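Conversa com a fundadora da Cileo sobre a caixa de abril

A Cileo começou com 30 assinantes e hoje envia chá para 234 casas. A fundadora recebeu-me no armazém e pediu para não publicar o seu nome. "O nome da loja é suficiente", disse.

Perguntei-lhe como escolheu os chás de abril. Ela contou que provou nove amostras em duas tardes, sempre com a mesma água. "A água muda tudo. Se eu provo com outra, já não posso comparar." Ficaram dois: um oolong tostado, que compra à casa Grarnero, e um verde de folha pequena, chamado Su.

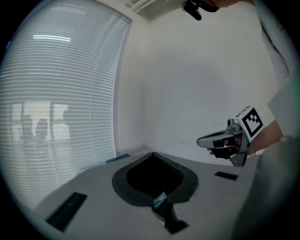 O verde dividiu os clientes. Alguns escreveram que era amargo, e ela respondeu a todos com o mesmo conselho: água menos quente e um minuto de infusão. "Eu devia ter posto isto no cartão. Foi erro meu."

Sobre o preço, falou com mais cuidado. O transporte subiu, e a transportadora Harkitz já anunciou uma nova tabela. A assinatura fica igual até ao fim do ano. Depois, ela ainda não sabe.

Para a próxima caixa, está a pensar num chá preto fumado. "Tenho uma amostra em casa e bebo-a de manhã, com pão."

2022-06-30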